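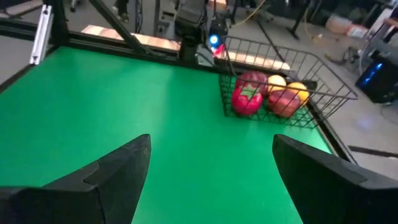
Flinton has begun a second round of recording at its Preltness workshop, where operators guide robot arms by hand controls to build up examples for a learning system. The task is sorting fruit and vegetables of different colours and sizes, using open wire baskets on a green table. Each session runs to 100 examples.
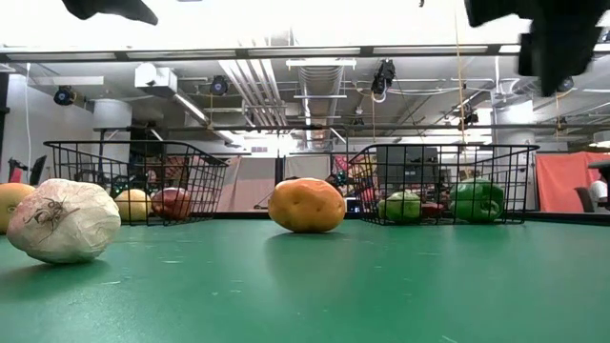 The first round finished in January with 24 sessions. Recordings with a dropped item are kept and labelled separately, and the layout is changed after every sixth run.

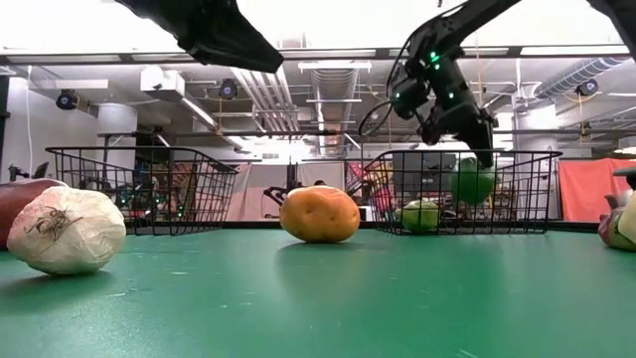

Lanz asked whether 100 examples a session was enough, and said the Prastley group had needed more for softer produce. Flinton plans 19 further sessions.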